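3.2 Turning a snack order into a plan

I'll start with the table, as most of our software choices came from it. Lesteo is our planning stack, and it takes a short written order and turns it into a list of pick-and-place goals for two arms. The goals all end at the same tray. Everything else on the table is stock, and the planner has to work out where each item lives, which arm should go get it, and how to keep the other arm out of the way. We wrote the first version in March and threw most of it out — it treated the racks as flat shelves, and they really aren't. 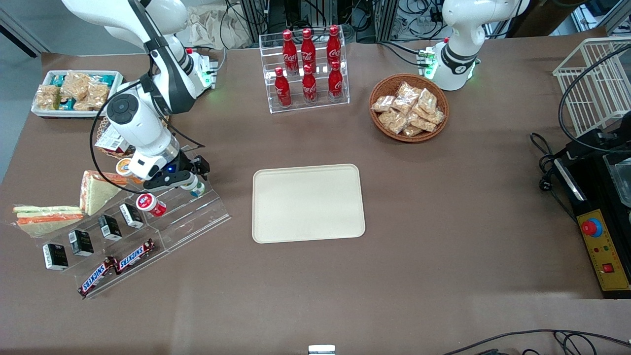 Figure 4. The two-arm snack table, with the tray in the middle and the stock placed around it.

The fixed view feeds what we call the shelf map. Each rack is stored as a set of steps, with a height and a tilt for each one, and items hang off the steps. I like this a lot more than a plain list of object poses! If we nudge a rack, we refit one thing and every item on it moves along with it. The clear plastic was a pain (depth readings go right through it and land on the table), so we don't try to sense the racks directly. We fit them from the items they hold, using color only, and let the solver fill in the steps.

Assigning arms is simple. Lesteo scores each item by reach and by how much of the shared space over the tray the motion would use, then gives the cheaper arm the job. Ties go to whichever arm moved least recently. Only one arm may hold the lock on the tray at a time. We tried something smarter with time windows, and it saved so little that I pulled it out again.

The wrist cameras do the close work. We run a small segmentation net, Ospina, on each wrist stream, and its first job is to throw away pixels we should never plan a grasp on: the gripper's own fingers, cables, power gear, anything bolted down. These go into a keep-out mask that the motion planner pads by 12 mm. 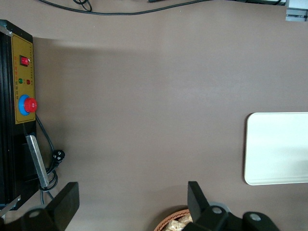

Figure 5. Wrist view with both fingers, the control box and its cable, and parts of the basket and tray.

Getting that mask right mattered more than I expected. Our early masks flickered, and a mask that flickers makes the planner replan, which makes the arm stutter. Now a pixel has to change its label in 6 straight frames before the mask changes. It's crude, but it runs in Fimilance's control loop without missing a tick.
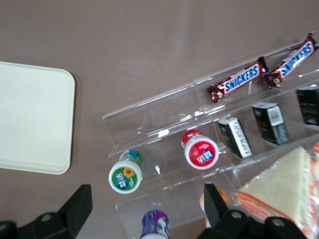 Small packages standing close together are where the grasp planner earns its keep. For every candidate we sample 200 finger poses, drop the ones that clip a neighbor or a shelf wall, and rank what's left by clearance. If fewer than four survive, Lesteo asks for a new wrist pose and tries again. Soft wrappers get a wider opening and a slower close, and for boxes we line the fingers up with the short side.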